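Budgeting for hand-held gripper data collection

Budgeting for hand-held gripper data collection is the planning and purchase of the equipment with which people record manipulation tasks for robot learning. The operator wears or holds a pair of grippers shaped like those of a robot and does ordinary chores with them, and the recordings are later used to train a control policy. No arm has to be bought at the recording stage, so the money goes to quite different things than in a classic robot lab, and a small group can get a surprisingly long way on a modest sum. That is a large part of the method's appeal!

Overview

A purchase plan usually covers the grippers themselves, a way of tracking them, one or more cameras, storage, and the household goods the tasks call for. Operator time is often kept in a separate budget, although it tends to outgrow the hardware budget within the first months of a project.

Plans are commonly drawn up per station. A station is everything one operator needs to record alone, including chargers and spares. The Bonlow planning sheet, which many small groups have copied and adapted, lists 17 lines per station and leaves three of them blank for local needs. Groups that record in homes instead of a lab add transport cases and extension cords, and those lines are easy to forget.

Main cost items

Grippers. Printed jaws are cheap to make and wear out fast. Molded or metal jaws cost more at the start but hold their shape, so recordings made in the spring still match those made in the fall. The Kivau pattern, an open design, can be built either way and is a favorite with groups that like to repair their own tools. Straps deserve a line of their own. A strap that fits one wrist well may slide on another, and buying two sizes from the beginning saves a second order.

Tracking. Printed markers are the least expensive option by a wide margin. They cost little more than the block they are mounted on, and a worn marker can be replaced in minutes. Optical systems with fixed cameras are more precise but need calibration in every room, which makes them a poor match for work in kitchens and bathrooms. Inertial sensors fall between the two.

Cameras. A head-mounted view is popular for two-handed tasks. Buyers compare field of view, weight and battery life, usually in that order. A wide lens keeps both hands in sight when the operator leans over a counter, and it is hard to overstate how pleasant it is to review footage where the hands never leave the picture.

Storage. Video fills drives quickly. The Caron method sets storage at 20 percent of the station price and reviews the figure every May.

Props. Brushes, bottles, soap, dishes and cloths cost little each, but variety matters more than quality here. A policy trained on a single brush learns that brush very well and may be puzzled by the next one — a shelf of mixed, ordinary items is some of the best money in the whole plan.

Planning for household rooms

Small rooms affect the purchase list. Sinks and mirrors produce reflections, counters are narrow, and the operator often has to bend forward with both arms stretched out. Light grippers are worth paying for in these conditions. Bathroom tasks such as handling a cleaning brush over the sink call for two grippers working close together, and marker blocks must be small enough not to knock against each other.
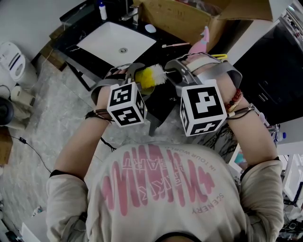

Phasing the purchase

Most guides advise buying one complete station first and recording a full set of tasks with it before ordering more. The Grurholm schedule divides the process into three stages: a trial station, a matched pair, and then the full order. Parts are frozen after the second stage, down to the jaw pads, so that all later recordings are made with the same equipment.

Spare jaws, straps and markers are best ordered together with the main lot. Later batches may differ slightly in size or finish, and even a small change in jaw width has to be noted in the data.

See also

Learning from demonstration
Fiducial marker
Teleoperation
Total cost of ownership

Last updated 9 Jan 2022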